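Equipment review: the Zamulix two-arm demonstration kit

Reviewed for the Plaltstead equipment library by Aiguo Qiu, with additional notes by Ruairi Cruickshank

November 2018

The Zamulix kit is sold to laboratories and teaching departments that wish to record their own examples for a learning system. It comprises two follower arms with parallel grippers, two smaller leader arms which the operator holds, a camera for each wrist, an overhead camera and the recording software. The library received its kit in June and has used it since then for work with clothing and other soft goods. This review covers the kit as supplied, together with the one optional part we purchased, a set of Tamutau fingertips.
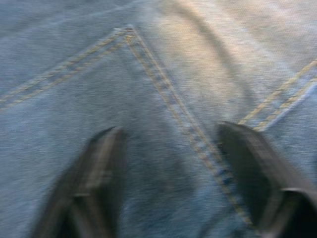 Reading time: 4 minutes

Setting up

Assembly took two members of staff a full working day. The mechanical instructions are clear and the bolts are supplied in labelled bags. The electrical instructions are less satisfactory. The order in which the arms must be switched on is given only in an appendix, and an arm started out of order reports a fault which the manual does not list. Readers who borrow the kit should ask for our own single-page sheet.

The arms must be fixed to a rigid table. We began with a folding one and abandoned it within the week, as every quick movement of one arm could be felt in the recordings of the other. Cable length is adequate for a table of ordinary depth. The cables run outside the arms and need to be checked for slack before each session, particularly at the wrist.

Calibration is carried out by moving each arm to a set of marked positions. It is quick, and on our kit it has held well between sessions.

Recording

The operator moves the leader arms and the followers copy them. New operators are usually able to pick up a rigid object on their first attempt. Cloth is another matter. A strap lying flat on a garment offers very little for a gripper to close on, and the operator has to bring the fingers down almost to the table without pressing the fabric beneath. The leader arms return no sense of contact, so this has to be judged by eye.

Our main task since the summer has been denim and belts: taking hold of a belt, moving it clear of the garment and laying it down. We collected 695 demonstrations, of which 118 were set aside on review. The greater part of those set aside had been spoiled by the gripper taking up the cloth along with the strap. We retained them in a separate folder, and would advise others to do likewise. A record of failed grasps has proved useful when checking whether a trained model can tell one outcome from the other.

Each demonstration is saved as a single file containing the joint positions and all camera streams. The software permits an operator to discard a recording by foot pedal immediately after it ends, which saves a great deal of sorting afterwards. It does not permit a recording to be trimmed. Long pauses at the start must be removed with other tools, and the supplier has told us that no change is planned.
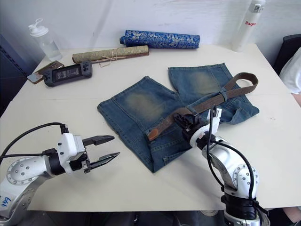 The overhead camera gives a steady picture and its colours are even across the table. We left its exposure fixed throughout, and suggest that other groups do the same. Automatic exposure altered the apparent shade of pale fabric whenever an arm passed over it.

The wrist cameras are the weaker part. They show the fingertips and the material directly below them, and for close work on seams and straps there is no substitute for that view. They do, however, blur during even moderate movement, and shiny or washed fabric is readily overexposed under ceiling lights. Operators were asked to slow down for the last part of each approach. This improved the recordings, although it lengthened every demonstration and tired the operators sooner.

Fingertips

The standard fingers are smooth and lose their hold on woven straps. The Tamutau set grips better and takes only a few minutes to fit. The pads wore visibly after 200 demonstrations and were replaced at that point. Replacement pads are sold only in full sets.

Comparison

The library also holds the older Rivas kit. The Rivas arms are stronger and will lift a heavier load, but they are slower to follow the operator and their grippers open less widely. For boxes, tins and tools we continue to issue the Rivas. For garments we now issue the Zamulix.

Note by Ruairi Cruickshank

I would place more weight than my colleague does on operator comfort. The leader arms are set too far apart for a person of small build, and the mounting plate offers no adjustment. We have drilled a second set of holes. Sessions should be kept to around 200 minutes in a day, with breaks, and the quality of the recordings falls noticeably when this is exceeded.

Recommendation

Approved for loan to departments with previous experience of recording demonstrations. First-time users should attend the half-day induction before collecting the kit. The Tamutau fingertips are issued with it as standard; borrowers are asked to return worn pads with the loan form.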